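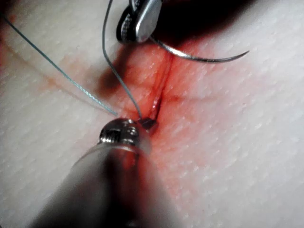
Wolline Suturing Set: Data Card

Summary
The Wolline set records robot-assisted suturing on practice material at the Skurnville training center. It contains 1,063 episodes, collected over 16 weeks. The set was prepared to study which steps of wound closure may be automated, and how the duties of skills lab staff change as a result.

Recording views
Fixed workspace view and instrument view.

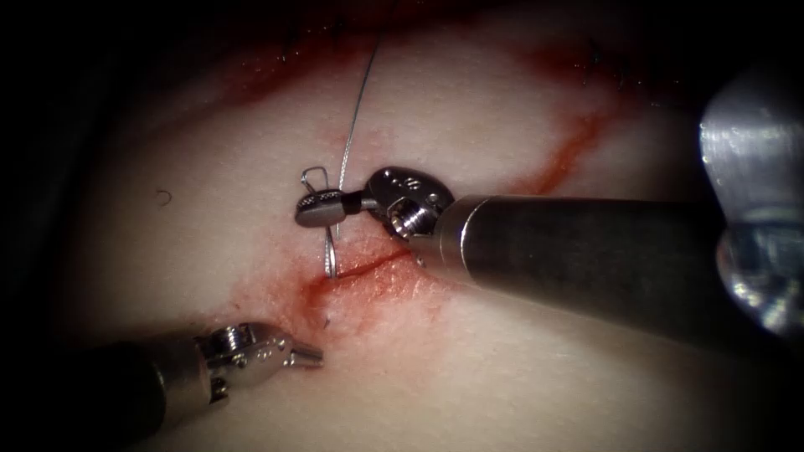 Fixed workspace view: needle driver holding a curved needle, with a grasper at lower left.

Effects on staff
Before the Viladeo program began, 6 technicians prepared pads and assisted trainees by hand. Two now work mainly as episode reviewers, a role that carries its own job grade and a paid training period. No position was removed.
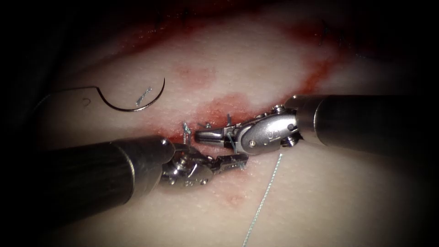

Reviewers label needle handling, thread handling and knot tying, and may stop a session at any time – a right set out in the Jaramillo staff agreement. Reviewer speed is not measured.

Limits
Practice material only. The set must not be used to assess individual employees or to support clinical claims.

Updates
Label corrections are released each February.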